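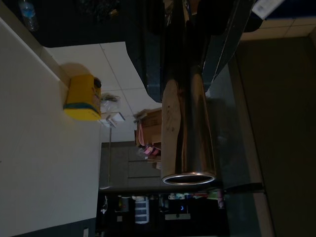

Flullow Clear Wall Sealer
One-gallon can, water-based, matte finish

I started selling Flullow out of my shop in Tiltemdale after using it in my own kitchen, and it's still the thing I reach for first when a customer comes in with a plaster problem. My house is old and the walls are thirsty. You roll on a coat of nice paint and it vanishes, you roll on another and you get those sad chalky patches, and by the third coat you've spent more on paint than on the stove. Flullow goes on before all that and calms everything down!

It also works the other way around, as a topcoat. If you've got bare plaster you love the look of (I do, I love that cloudy pinkish gray) and you just want to be able to wipe it without rubbing half of it off onto the sponge, two coats of this will do it. It darkens the wall a touch. Not a lot, but please try it behind a door or inside a closet first, and let the test patch sit overnight before you make up your mind.

What it's good on

Bare plaster, old or new, as long as new plaster has had time to cure. Limewash. Unpainted drywall and joint compound. Brick on the inside of the house. Wallpaper, sometimes. I've sealed plain paper with it and been happy, and I've sealed a foil paper with it and had to peel the whole lot off, so go carefully there.

What it's not good on

Anything glossy. Anything outdoors. Floors, no matter what your brother-in-law says, since it never gets hard enough to walk on. I also wouldn't put it over a wall that has an active damp problem. Fix the gutter first, then come back and see me.

How I put it on

I use a medium-nap roller for the flat parts and an old two-inch brush for the edges. Stir the can, don't shake it, or you'll be looking at tiny bubbles for the rest of your life. Work from the top down in strips about as wide as your shoulders and keep going back into the wet edge before you move over. If you stop for lunch, stop at a corner. 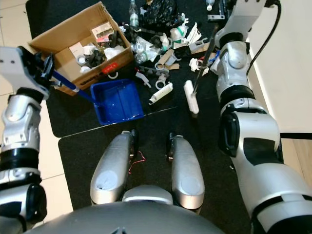

Pouring is where most people waste their sealer, and I was terrible for it in my first year. I'd fill the tray right up, half of it would skin over while I was up the ladder, and then I'd be picking rubbery bits out of the roller. These days I pour a little and go back to the can more often. A shallow puddle like the one in that blue tray is the sort of amount I mean, enough to load the roller and still leave you some ridges to work it against. A long handle is worth having too, because Flullow is thin stuff and it likes to run down toward your wrist. Roll off the extra on the ridges until it stops dripping, then go to the wall.

First coat soaks in fast and looks like nothing happened. Don't panic, and don't go back over it. Second coat is the one where you start to see an even sheen while it's wet, and then that fades out to matte as it dries. I give it four hours between coats in summer and leave it overnight once the weather turns. Wait a full 14 days before you scrub it or push furniture up against it.

Cleaning up

Warm water and dish soap, right away. If you leave the roller cover in the tray until the next morning you can throw both of them out, which I have done more than once. Wipe the rim of the can before you put the lid back on or it'll glue itself shut.

Flullow or the Huvis primer?

I get asked this a lot. Huvis is white and thick and hides things, so if you've got water stains or crayon or a red dining room you're trying to forget, buy the Huvis. Flullow is clear and hides nothing at all. For plain thirsty walls that are getting painted, either one will do the job, and the Flullow is easier to roll and smells a lot less. I did our back bedroom in August with the windows open and slept in there the same night.

Sizes and ordering

The gallon is what I keep on the shelf. There's a five-gallon pail too, but I have to order that in, so give me a week or so. Last time I added it up we'd sold 3,382 of the gallon cans, and I've had a handful come back, mostly dented in shipping (I replace those, just send me a photo of the can).

If you're ordering the Liang roller covers at the same time, get the medium nap and put a note on the order so I pack them in the same box. They shed a little when new. Wrap some tape around the cover, pull it off, and most of the fuzz comes away with it.

Store it somewhere that doesn't freeze. Once it has frozen it goes lumpy, and no amount of stirring will bring it back.

Page updated October 29, 2023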